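Open Day at Plavedov 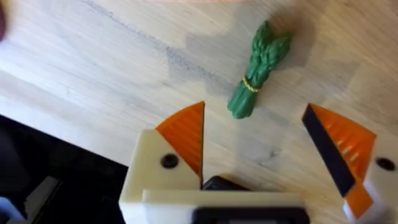

The asparagus, as seen from the wrist.

By the time Jhun Belmonte reached the front of the line, the arm had been reaching for the asparagus for most of the morning, and the asparagus had developed a following.

"It's toy asparagus," said the guide, whose badge said TOBILOBA BASSEY and, underneath in marker, ASK ME. "People ask."

"I wasn't going to ask."

"The yellow band is holding it together. People ask that too."

Jhun had come for the parking. The Plavedov building sat across from the county records office, where a space cost more than the records, and the open day offered four hours free to anyone who took the tour. He had a sticker on his jacket to prove his enthusiasm. So far he had seen a hallway, a second hallway, and a short film about Mr. Bittencourt, the founder, who had once looked at a grocery conveyor and felt sad.

Now there was a table, and a screen showing what the arm saw. The two fingers stood wide apart at the bottom, cream with orange pads, like a man describing a fish. Past them lay the little green bundle with its tips pointing up and away.

"Go ahead," Tobiloba said. "Tell it."

"Tell it what?"

"What you'd like."

Jhun considered this. Behind him a boy of maybe six was breathing through his mouth with great attention.

"Pick up the asparagus," Jhun said. He felt like someone ordering in a restaurant in front of his parents.

Nothing moved. On the wall, a Muvadine monitor the size of a door announced that the system was THINKING, then that it was STILL THINKING.

"Last April it needed 236 tries to get hold of a lemon," Tobiloba said quietly. "I was here for all of them. My sister got married during that lemon."

"You missed the wedding?"

"I was at the wedding. They called me about the lemon."

The arm gave a small shiver and came forward. The line leaned with it. A woman in a Mondden Savings fleece, who had told everybody in the second hallway that she was only there with her husband, took hold of Jhun's sleeve and didn't seem to know she had.

The fingers came down on either side of the bundle and stopped.

"Is it stuck?" said the boy.

"It's making sure," said Tobiloba.

"Of what?"

She looked at the monitor for help. The monitor said THINKING.

Jhun thought of his own morning — the deed he had to pick up, the signature he had been putting off since winter, the house that would belong to his brother by lunchtime. He had driven past the records office twice before he noticed the sign for the open day. He was in no position to rush anybody.

"Take your time," he told it.

The pads closed. The asparagus went up, tilted, hung there by what looked like one spear and good intentions, and stayed. Somebody clapped. The woman in the fleece let go of his sleeve and smoothed it down for him.

"Where does it put it?" the boy asked.

"Back on the table," said Tobiloba. "Then you get a turn."

Jhun checked his sticker. He had three hours and a bit left on the parking. He went around the rope and joined the end of the line again, behind the husband.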